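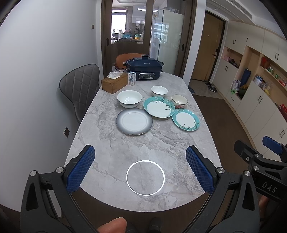
Huddale Suppers

Filed under: Food & Drink, Open Data, Recipes
12 shares

Huddale Suppers is a set of 100 home recipes in plain text, with one file per recipe and a table that lists them all. The recipes came from people who cook at the monthly supper in Huddale. They were typed up, put into one layout, and checked for missing amounts. The set is meant for anyone who wants to print a cookbook, build a meal planner, or just look up what to do with a large bag of onions.

Version 2 was released on 5 July 2019. It replaces the first version, which had the baking recipes in a separate folder with a different layout.

What is in the folder

recipes/ holds the recipe files. File names are the dish name in lower case with hyphens, such as groundnut-soup.txt or rye-pancakes.txt.

index.csv lists every recipe with its title, course, servings, main ingredient, and the initials of the person who gave it.

measures.csv gives the conversions we used for cups, spoons, and grams. Flour, sugar, and grated cheese each have their own line. Please use this table if you convert anything, so the results match ours.

notes/ has longer remarks that didn't fit in a recipe. Most are about bread.

Recipe layout

Every recipe file has the same fields in the same order: title, course, servings, time, ingredients, method, and remarks. The remarks field can be blank. The others can't.

Ingredients are given one per line, amount first, then unit, then name. Anything done to the ingredient before cooking goes after a comma:

2 cups onion, chopped
4 tbsp peanut butter, smooth
12 okra pods, trimmed

The method is written as short paragraphs with a blank line between steps. Steps are not numbered in the file. Your own software can add numbers if you need them.

Servings are for adults eating the dish as a main meal, except in the side dishes and desserts, where they mean one helping. Most recipes were scaled to feed 4. Stews and rice dishes that don't work well in small amounts were left at the size the cook gave us.

Where the recipes came from

Selorm Aryee and Ama Baidoo collected the recipes, some on paper and some by sitting in kitchens and writing things down. Cooks who measure by eye were asked to make the dish once with a scale on the counter. Lamisi Zakaria typed the soups, stews, and rice dishes. Edgars Jaunzems typed the breads, pancakes, and anything with sour cream in it, and wrote most of the notes folder.

Each cook agreed to have the recipe shared and chose whether to be listed by initials or left out of the index. If the initials column says "none", please don't ask us who it was.

Several dishes appear more than once. There are two versions of jollof rice and two of cabbage soup, and they are different recipes. We kept both and added the cook's initials to the file name.

Checking

Mansa Korletey read every file against the original card or notebook page. Ingredients that appeared in the list and never in the method were sent back to the cook. So were ingredients that turned up in the method without an amount. Salt is the exception. Many cooks wrote "salt to taste" and we left it.

Not every recipe has been cooked by a second person. The tested column in index.csv says yes or no. Treat the baking times in untested recipes with some care, as ovens vary and two of ours run hot.

Known problems

The cooking time field mixes total time and active time. We started sorting this out in May and haven't finished.

Chili amounts are given by count, and the cooks were using different kinds. Start low.

Some ingredient names are local or are brand names that have turned into everyday words. Where we knew a common English name we put it in the remarks. "Sulemana spice" is a house mix, and the recipe for it is in notes/sulemana-spice.txt.

The set has few fish dishes and almost no salads. It shows what one group of people cook for a shared supper. It shouldn't be used to say what a whole town or country eats.

There is no nutrition data. There are no allergy labels either. Peanuts, milk, eggs, and wheat are all common in the set, so read the ingredients list before you cook for someone else.

Using the files

All files are UTF-8 text. The tables use commas, with quotes around any field that has a comma inside it. Fractions are written as 1/2 and 1/4, never as single characters, because those broke in the first version.

The Serkel script in the main folder joins the recipes into one long document for printing. It sorts by course and then by title. Run it from the main folder, or it won't find the index.

License and changes

You may copy, print, change, and share the recipes, including in something you sell. Please credit "Huddale Suppers" and say if you changed the amounts.

Corrections are welcome. Send the file name, the line that is wrong, and what it should say. New recipes are being held for the next version, which Ama is putting together under the working name Trasden.

4 comments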